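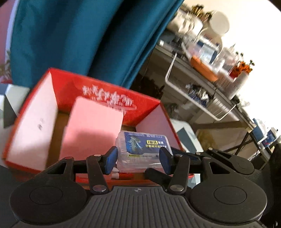

Why are so many small goods sold in a box inside another box?

The inner box protects and presents the product, while the outer box protects the inner one during shipping and keeps a set number of units together. Each is designed by different people, to different rules, and often in a different building.

At Vescombe, where folding cartons have been made beside the Barta canal for 115 years, the two kinds of work are still kept apart. The printing hall handles cartons meant for the store shelf. The board hall, across the yard, handles the plain and one-color boxes in which those cartons travel. Staff in the two halls use separate vocabularies. A "case" in one is a "shipper" in the other, and a "sleeve" may be either a wrap of printed card or a corrugated collar, depending on which door the visitor came through.

The larger of the town's two remaining plants belongs to Udineo, which makes packaging for tea, cosmetics, stationery, card games and small hardware. Its sample room holds 106 standard carton styles, each filed flat in a numbered drawer. New customers are usually taken there first. Many arrive with a drawing of a shape they believe to be new and leave with a drawer number.

The choice of style is governed by matters that shoppers seldom consider. Board has a grain, as wood does, and folds cleanly along it but cracks when folded against it in cold weather. Ink adds stiffness. A coating that resists fingerprints may also resist glue, so the glue flap has to be left bare, and the printer must be told where the flap will be before the plates are made. When this step is missed, the cartons come off the line looking perfect and open by themselves in the warehouse.
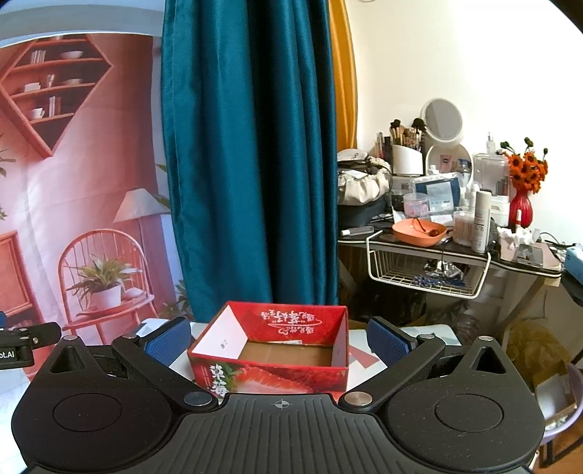
Closures present a further difficulty. A tuck flap is cheap and can be opened and shut many times, but it gives no sign of whether it has been opened before. A glued end gives that sign and destroys itself in the process. For goods that are kept in their carton for years, such as games and sewing supplies, most makers accept the tuck flap and add a small adhesive seal. Udineo applies these seals by machine at up to 800 cartons an hour, a modest speed by the standards of the trade. The limit is set by the seal, which must be pressed long enough to hold and gently enough that it can later be cut without tearing the print.

The outer box has its own demands. It is stacked, strapped, left on loading docks in damp air and opened with a knife by someone in a hurry. Its strength lies mainly in its four vertical edges, and any hole or perforated window near a corner weakens it sharply. Stores increasingly ask for outer boxes that can be torn along a line and placed directly on the shelf. This saves labor in the aisle. It has also brought the printing hall and the board hall into closer contact than either had sought, as a box that once needed only a product code must now carry color that matches the cartons inside.

Color matching across two materials is slow work. The same red printed on white-faced carton board and on corrugated liner will look like two different reds, and the difference grows under store lighting. In March the plant completed a trial of the Zonness process, in which both boards receive a thin base layer before printing. Results on reds and yellows were judged good. Dark blues remained uneven, and the plant has continued to print those by the older method.

Waste is the other pressure. Customers ask for less material, and regulators in several markets have begun to limit the amount of empty space permitted inside a package. A carton cannot simply be made smaller, however, if the filling line was built around the old size. Changing one dimension may require new guides on the filler, a new pattern for the outer box and a new arrangement of boxes on the pallet. A reduction that looks minor on paper can take the better part of a year to reach the shelf.

Training follows the division of the site. Apprentices begin in the board hall, where mistakes cost less, and move across the yard after their first winter. They spend several weeks learning to score and fold by hand before they are allowed near a die cutter. Many of the sample cartons in the drawers were made this way, and a few still carry pencil marks along the folds.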